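Notebook, press freedom coding project, Brendcombe
Thursday, pm

Second pass on the editorials set. Purpose: check whether the codebook separates "defends the right to publish" from "approves of what was published". First pass ran the two together and the agreement figures were poor.

Sample
500 leader columns and opinion pieces, all on disputes over religious satire, drawn from the Votura archive. Duplicates taken out by headline and first paragraph. Syndicated pieces kept once, under the earliest paper to carry them. Letters pages excluded.

Changes to the codebook
Code 4 (legal right) now needs an explicit statement about law or rights in the text. A general remark about tolerance does not count.
Code 5 (criticism of the publisher) split into 5a, taste, and 5b, motive. Most of the disagreement came from 5.
Code 7 (blame for violence) unchanged. Still weak where the writer uses the passive: "lives were lost after the drawings appeared". Bashir rule applies: if no agent is named, code 7 stays blank and the sentence goes in the notes column.

Double-coded batch: 100 items. The coders differed on 43 of them in the first pass, mostly 5 against 4. Not yet rerun with the split codes, so no comparison to report. 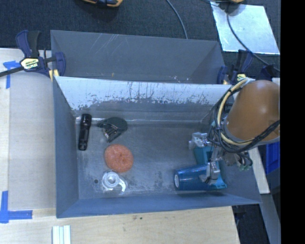

Problems met
Headlines. Several papers changed the headline between print and web, and the web version is usually harsher. Code from print where we hold both. Record the web headline in the spare field.
Quoted speech. A columnist quoting a cleric or a minister at length was being coded as if the view were the columnist's own. Quotes now coded separately, in the Gemby sheet, with speaker type only.
"But" sentences. The pattern "free speech matters, but" gets code 4 and whichever code follows. Do not weigh one half against the other at this stage.

To do
Rerun the double-coded batch with 5a and 5b.
Pull the 2 items with missing body text from Votura again. If still blank, drop them and note the new total.
Check whether code 6 (security cost) is used enough to keep. May fold it into 7.
Date field is mixed day-first and month-first in the August export. Fix before any sorting.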